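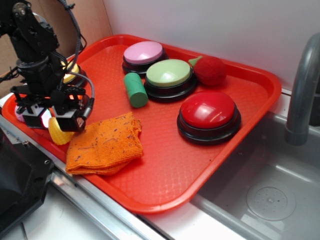 Hiu-tung Tsang wrote that I should check the cable before I blame the software, and I did it, twice.

So again, for those who did not read my first post: the gripper stops with a force fault after 970 cycles, then it opens by itself and drops what it holds. Yesterday it was at 1035. The log gives only code 2994.

plastindale_joe
Opens by itself? On ours (Wiren controller) a fault means it stays closed. Look in the safety settings, there is a line for "release on fault".

Nana Quartey
I don't agree with Joe. Staying closed is worse if a finger is in there. I would leave the release on and look for why it faults.

plastindale_joe
A finger, yes. A heavy part over your foot, no. Depends on the job.

landero_user
Which plug do you have at the wrist? Mine had a loose pin, and it passed every test when the arm stood still. You must move the wrist while you measure.

Hiu-tung Tsang
This I meant with the cable. Did you measure during movement?

Original poster
No, only standing still, both times. I will do it tonight and write the values. Release stays on until then, and I go down to half speed.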